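Ruth Ackroyd on eight songs, one pedal organ and the second Bainbridge record

2021-02-19

Ruth Ackroyd answers the phone on the second ring and asks if she can call back, as she has something in the oven. Twenty minutes later she does, and we start with the question everyone has been asking her since the first single came out: why did the band's second album take so long?

"It didn't take that long to make," she says. "It took a long time to start. We had finished touring the first one and we were all sick of the songs. Then Tom moved, and for most of a year we only saw each other at weddings."

Bainbridge began as a duo, with Ackroyd singing and playing pedal organ and Tom on guitar. By the time of the first album there were four of them. For Skandus, the new record, they have gone back to two, with a drummer brought in for half the songs.

"I wouldn't call it going back to our roots," she says. "The other two had children and jobs. They're still friends and one of them sings on the last track. But when it's two people you can change the key of a song over breakfast and no one has to relearn a part."
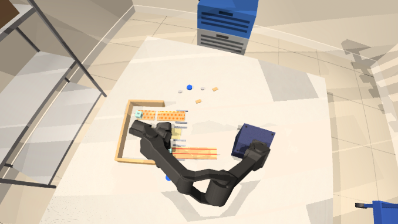 Writing in the cold

Most of the album was written in a rented cottage without much heating. Ackroyd worked at the organ in the mornings, in a coat, and the pair put words to the tunes after lunch. She kept everything on a small recorder, and when they left there were 203 pieces on it, many of them under a minute long.

"I numbered them because I can't think of titles," she says. "A lot of them are the same idea over and over. Number twelve and number ninety are the same tune, I'd just forgotten I had already written it. Tom noticed. That one became Dernimo, so it must have been trying to get out."

Dernimo is the longest song on the record and the first the two of them agreed on. It opens with the organ on its own, and the guitar stays out until after the second verse. Ackroyd says the label asked for a shorter version for radio and they tried to make one, but each cut took out something that the ending needed. In the end they gave radio a different song.

Choosing the rest was slower. They wanted a record you could play in one sitting, and settled on eight songs. Two that she was fond of were left off at the last minute.

"I sulked for a week. One of them had the best words I've written, but it sat there like a lump between two fast ones. We moved it to every place in the order and it was a lump everywhere."

Recording at Vovar

The album was recorded at Vovar, a studio neither of them had used before. They chose it for the size of the room and because the organ would go through the door. It's a heavy instrument with a split in one side, and it leaks air when the weather is dry.

"You can hear it breathing on the quiet songs," she says. "The engineer offered to take it off and we said leave it. He was relieved, I think - it would have been a horrible job."

They played most songs live, facing each other, and kept the vocals from those takes wherever they could. The drums were added on separate days. There is a mistake in the third song, where Ackroyd comes in a bar early and Tom follows her, and they have now learned to play it that way.

She is less sure about the lyrics being printed on the sleeve. The first album didn't have them, and people used to send her their own versions of what they thought she was singing.

"Some of those were better than mine. I've kept a few."

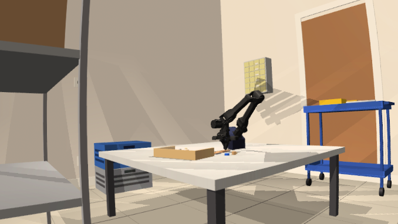
Computer-rendered view: black robot arm on a white-topped table.

What comes next

There are no concerts to talk about yet. The pair had a short run of dates pencilled in for February, all of which have been put back, and Ackroyd doesn't want to announce anything until she is certain it will happen. In the meantime they have been practising over the phone, which she describes as hopeless for playing in time but useful for arguing about the order of the set.

She has also started teaching again, mostly adults who had piano lessons at school and gave up. She likes it more than she expected.

"They're very hard on themselves. They want to be able to play the whole piece by the next lesson. I tell them I've been playing the same organ since I was fourteen and there's a stop on it I still don't use."

As for a third album, she has a new recorder and has begun numbering again from one. Tom has heard the first few and likes the second. Ackroyd thinks it may be the lump again, in a different key, and she is going to finish it anyway.

Skandus is out now on vinyl and download.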